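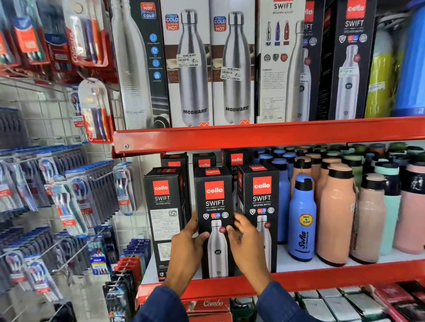 I gave up buying drinks at work in March, and I have been keeping track of the money since then. The habit was simple. One coffee from the cart in the morning, one bottle of cold water or iced tea after lunch, and sometimes a second coffee on the way to the train. None of it felt like spending. If you want to do the same thing, the first purchase is a bottle that keeps its temperature, and any ordinary store will have one. The Cello Swift, in a black box with a hot-and-cold badge on the front, is the sort of thing I mean. You don't need anything fancier than a steel bottle with a lid you trust.

I work near the Wuramgate station, and the prices there have gone up twice in the time I've been in the office. A small coffee at Oltmanns used to be something I paid for with coins. Now it goes on the card, and I think that's part of the problem. I never looked at those charges until I sat down with my statements to see why my savings account wasn't moving. Rent was the same, groceries were up a little, and then there was a long column of small amounts that I had no memory of.

I added up a full year of them. The total came to a little over $800. I checked it again because I expected a mistake, and there wasn't one.

So I set some rules. I make coffee at home before I leave. I fill a second bottle with water at night and put it in the fridge. If I forget both, I drink what's in the office kitchen, which is bad coffee but free. I'm allowed to buy a drink if I'm meeting a friend, and I don't write those down.

The first two weeks were annoying. I wasn't short of caffeine, I just missed the walk. Going out for a drink was my break, and without it I sat at my desk from 12 until I went home. Now I walk anyway. There's a loop past the library and back along the canal that takes 15 minutes, and I do it with no wallet.

Cleaning is the other part people skip over. A bottle that has held milky coffee will smell by the next day if you only rinse it. I use baking soda and hot water, leave it for an hour, then scrub with a long brush. The rubber ring in the lid has to come out too. I dug mine out with a butter knife the first time and nearly lost it down the drain. I now keep coffee in one bottle and water in the other and never swap them.

I also had to buy better beans. The cheap ones I started with made me want to go straight back to the cart. The Zadeck dark roast is fine and lasts me a good while — I grind it on Sunday-style autopilot, a whole jar at once, which I know you're not supposed to do.

As of 06/01/2023 the money I would have spent is going into a separate account, by automatic transfer, on payday. My target for that account is $3,000. Drinks alone won't get me there, so next I'm looking at lunches, and after that the two streaming services I keep meaning to cancel.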